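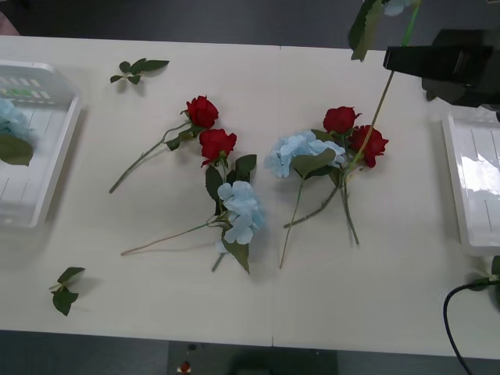 화훼장식 재료학에서 조화(造花)는 꽃잎의 소재, 줄기 심재, 결합 방식의 세 기준으로 분류한다. 꽃잎 소재는 직물계, 발포계, 필름계로 나누며, 소재에 따라 염색 방식과 내광성이 달라진다. 형태 분류에서는 꽃 한 송이가 단독으로 중심을 이루는 매스형과 작은 꽃이 모여 하나의 머리를 이루는 집합형을 구분한다. 꽃잎이 촘촘히 겹친 붉은 장미는 전자, 네 장 꽃잎의 작은 꽃이 뭉친 연한 하늘색 수국은 후자에 속한다. 두 유형은 시각적 무게가 다르므로 배치 계산을 따로 한다.

## 3.1 꽃잎 소재

- **직물계**: 폴리에스터 직물을 재단한 뒤 열성형한다. 올풀림을 막기 위해 재단 전에 풀먹임 처리를 한다.
- **발포계**: EVA 또는 PE 발포 시트를 쓴다. 두께감이 있으나 눌림 자국이 남기 쉽다.
- **필름계**: 얇은 수지막을 사용한다. 광택이 강해 실내 근거리 장식에는 제한적으로 쓴다.

본 강의의 실습 교재는 Famex 분류표를 따른다. 분류표의 소재 코드는 11개이며, 시험 범위는 앞의 6개 코드로 한정한다.

## 3.2 줄기와 심재

줄기는 철선 심재에 수지를 피복한 구조가 일반적이다. 심재가 굵을수록 형태 유지력은 커지지만 반복 굽힘에 의한 파단 위험도 커진다. 굽힘 반경은 피복 외경의 6배 이상을 유지한다. 절단은 전용 절단기로 하고, 절단면은 피복 쪽으로 접거나 테이프로 감싼다. 꽃머리가 큰 집합형은 줄기 상단에 모멘트가 집중되므로 고정점을 꽃머리 가까이에 둔다.

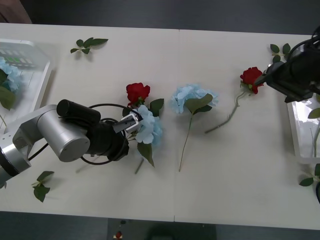 ## 3.3 변색과 내광성

변색은 염료의 광분해와 기재 수지의 황변이 겹쳐 나타난다. 청색 계열과 적색 계열은 퇴색 속도가 다를 수 있으므로 동일 작품 안에서는 같은 염료군의 제품을 선택한다. Nillero 실습실의 시험 기록은 다음과 같다.

| 시편 | 노출 시간(h) | 판정 |
|---|---|---|
| Mosoti 직물계 | 382 | 경미한 퇴색 |
| Bunus 발포계 | 84 | 변화 없음 |

두 시편의 노출 시간이 다르므로 위 판정을 직접 비교하지 않는다. 과제 보고서에는 광원의 종류와 시편 거리를 함께 기재한다.

## 3.4 세척과 보관

먼지는 부드러운 솔이나 냉풍으로 먼저 제거한다. 물세척은 염료 이염 시험을 통과한 제품에만 적용하며, 건조 시 꽃머리를 아래로 향하게 매단다. 보관 상자는 직사광선과 열원을 피해 두고, 꽃머리끼리 눌리지 않도록 칸막이를 넣는다.
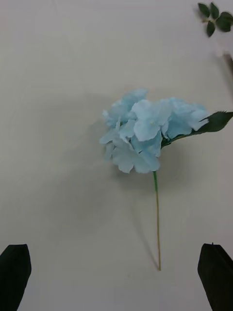
이염 시험은 어느 부위에서 하는가?

꽃머리 뒷면의 눈에 띄지 않는 꽃잎 한 장에서 한다. 물에 적신 흰 면포로 가볍게 눌러 색이 묻어나는지 확인하고, 조금이라도 묻어나면 건식 세척만 적용한다.

6월 실습에는 절단기와 흰 면포를 각자 지참한다.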